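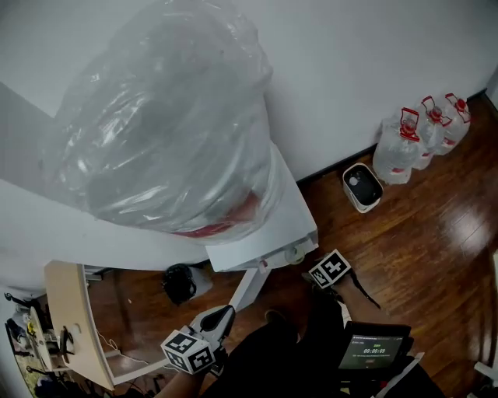 My project was about collecting demonstrations for a learning system, and most of my time went on the collecting side, so that's what this report covers. The idea is simple enough: I hold a gripper, do a household job with it, and the recording becomes one example for the policy to learn from. The gripper has marker cubes on it so its position can be worked out later, and a small screen with a timer on it, which read 00:00:09 when I was reaching out over the floor there. I chose ordinary cluttered corners on purpose (water jugs by the wall, a big crumpled plastic bag on the table, a cable trailing across the floorboards) because I wanted the examples to look like places people live in and not like a lab bench!

## What I collected

I ended up with 673 recordings, split over 12 jobs. Most were pick-up-and-put-down jobs - moving a cup, putting something in a bin, lifting a small box onto a shelf. I named the set Skodora, mainly because "dataset_final_v2" was already taken by an earlier mess of mine.

Of those, 151 had to go. I started in February with no proper rules for when to press stop, so loads of the early ones have a long tail of me standing there wondering whether I'd finished. Some could be trimmed, but in others I'd wandered off and put the gripper down in a way that looks just like part of the job. I threw those out and I don't regret it.

## Tracking problems

The cubes need to be seen clearly for the position to come out right. When I turned my wrist too far, or reached deep under a table, the track jumped about. I checked every recording with a little script called Irivis, which plots the path of the gripper and flags any sudden leap. It's a bit fussy and sometimes flagged me for moving quickly, so I still looked at each flagged one by eye. This was very boring and took most of a fortnight.

Shiny floors and clear plastic were what I worried about most before I started. I haven't got a fair test of either, as I never recorded the same job with and without them. If I did it again I'd do them in pairs from the start.

## Training

I trained 2 policies, one on everything I kept and one on only the slower, tidier recordings. The tidy one was smoother on the jobs it had seen, but it got stuck more often when I moved the objects around. The other one was wobblier - it would dither over a cup for ages - but it usually had another go after a miss, and I think that comes from all the times I fumbled and tried again myself.

## Still to do

- Write down the start and stop rules properly and put them in the Skodora folder
- Get a second person to record, as every example so far has my arm length and my habits in it
- Fix the Irivis plots, the axis labels are still wrong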